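Nachmittags um vier ist es in der Werkstatt von Baumgartner am ruhigsten, und dann nimmt sich die Inhaberin Zeit für ein Gespräch über Tische.

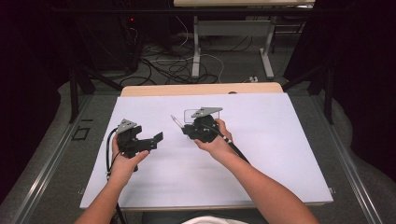
## „Erst die Schienen, dann die Platte“

Seit 15 Jahren baut sie Arbeitstische, und wenn man sie fragt, wie das anfing, holt sie gern ein bisschen aus. „Ich hatte ja einen Küchentisch, einen schönen alten, und der war nach einem Winter völlig verkratzt“, erzählt sie und lacht. Helles Holz mag sie bis heute am liebsten, aber zum Zeichnen und Probieren kommt bei ihr immer ein großes weißes Brett obendrauf. „Da sehe ich jeden Strich, auch den ganz dünnen grauen, und das Holz hat seine Ruhe!“

Die Aluminiumschienen an den beiden Längsseiten waren ein längeres Thema. Beim Modell Judis fehlten sie noch, erst beim Skokach kamen sie dazu, mit Nuten über die Länge. „Da habe ich nächtelang gerechnet, wirklich, mein Mann hat schon allein zu Abend gegessen.“ 370 Euro kostet der Umbau eines älteren Tisches, ein neuer Skokach nearly das Dreifache, nämlich 1.068 Euro.

Und was kommt als Nächstes? Im März soll der Plurudetti fertig sein, etwas schmaler und für kleine Zimmer gedacht. „Die Beine gefallen mir noch nicht“, sagt sie und schenkt Kaffee nach.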